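Student Project Report: A Stackable Dining Chair for Small Flats
Module: Furniture and Interior Products, second year

1. Background

Our group was asked to design a dining chair which can be used in a small kitchen and put away easily. We chose the working name Grirnel. The client in the brief was Wutitz, a shop which sells furniture for rented flats, and it wanted a seat with a removable cushion.

2. Method

We began with a short survey in August. We received 100 answers, mostly from people who share a kitchen. Many of them wrote that they eat, study and work at the same table — so the chair must be comfortable for longer than one meal. After this we made three seat shapes in card and tested them at table height.

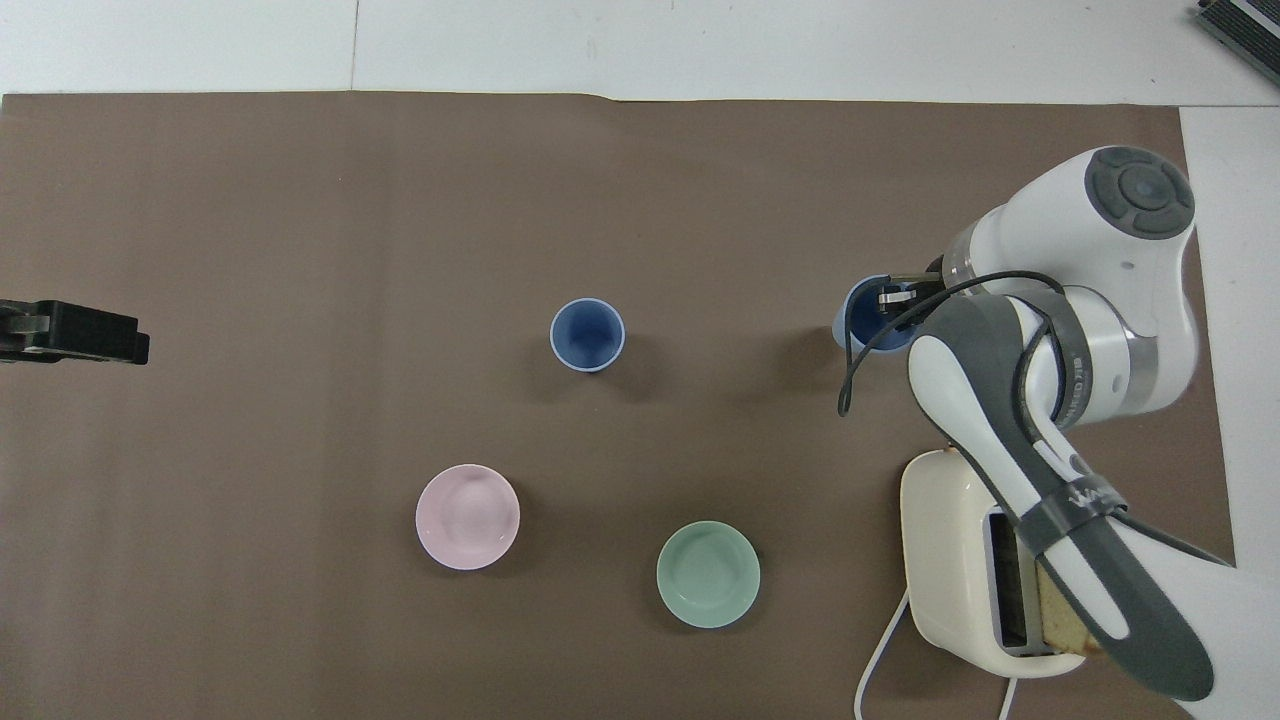
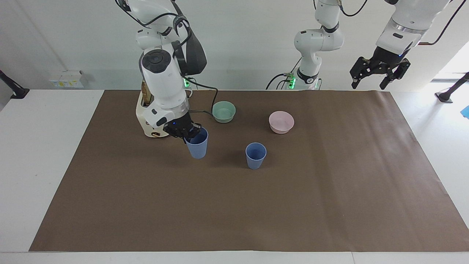 Tabletop with tableware, two views

3. Materials

For the frame we compared ash and beech. Beech was cheaper at our supplier, Montoya, and it took the stain more evenly. The cushion cover is a wool mix called Trarkska, in grey. It is fixed with press studs under the seat, so it can be taken off for washing. The first studs were too weak and we changed them for a bigger size.

4. Results

The final prototype has a seat width of 502 mm. This is wider than we planned, but the testers preferred it. Three chairs can be stacked safely. With four the stack leans forward, and we could not solve this before the deadline.

The back rest was the most difficult part. In version 2 we lowered it by nearly 3 cm, and then it could go under a standard table. Two testers said that it became less comfortable after this change.

5. Further work

The stacking angle should be calculated again with thicker back legs. We would also like to try the cover in a lighter colour — the grey shows dust very quickly.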